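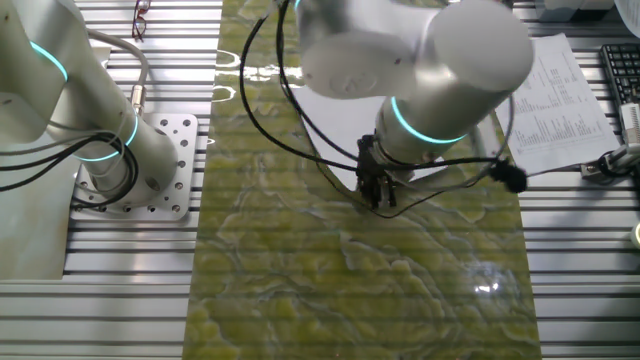 The Vallar letter pad from Cedmont, after a summer of writing home

My aunt Yesenia Ccori does not do email. She has a phone, which she keeps in a drawer, and if you want her to know something you either go and visit or you put it in an envelope. So I write letters, and over the years I have gotten fussier about paper than I ever meant to be. The Vallar pad came to me by way of the little stationery counter in Mutport, where I had only gone in for stamps (I always only go in for stamps), and I've now used up two of them.

Each pad has 40 sheets, plain white, glued along the top with a stiff gray card at the back. The paper is sold as 117 gram, a bit heavier than what I grew up with, and you feel it as soon as you fold a page. It wants a firm crease. I run the back of a spoon along mine and it goes into the envelope flat and neat, even when I've been talkative and there are four pages to get in.

How it takes ink
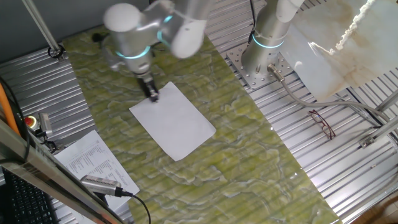
Ink is where I get picky, being left-handed and in a hurry. My old blue fountain pen dries on this paper quickly enough that I can keep going without lifting my wrist like a heron, and there is almost no feathering, even on the big loops of a capital Y. I also like that the pages come with nothing printed on them. I turn my page at a slant to write, and a blank white sheet lying a little crooked on a green marbled top, with all those pale swirls around it, is just about my favorite sight at the start of an evening. Lines would only tell me I was drifting uphill, and I know that already! If you do need help keeping straight, slip a ruled guide underneath. You can still make out dark lines through the page with a good lamp on, though my neighbor Octavio Mosquera tried it with a pencil-ruled guide and couldn't see a thing.

The same Octavio uses gel pens, the kind that lay down a lot of ink, and he did get smudges. Give those a minute before you turn the page over. Ballpoint is perfectly fine, if a little slippery.

My one real grumble is the glue. The first pad let go of its sheets beautifully, but the second was stingy with them, and I tore a corner on a page I had already finished, with the whole story of the Carhuamaca wedding on it. I sent it anyway. My aunt wrote back that she liked the torn one best, so make of that what you will.
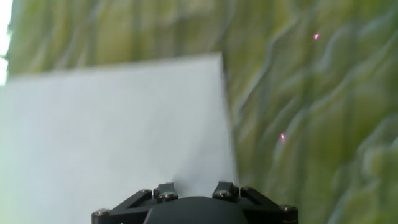 Would I buy it again?

Yes, and I have. It costs more than the supermarket pad, and for shopping lists that would be silly. For letters you hope somebody will keep, I think it's worth the extra, and I'd ask for the larger size if your handwriting sprawls like mine. The matching envelopes I would skip. They're lovely to hold, but the flaps don't stick well and I ended up using tape.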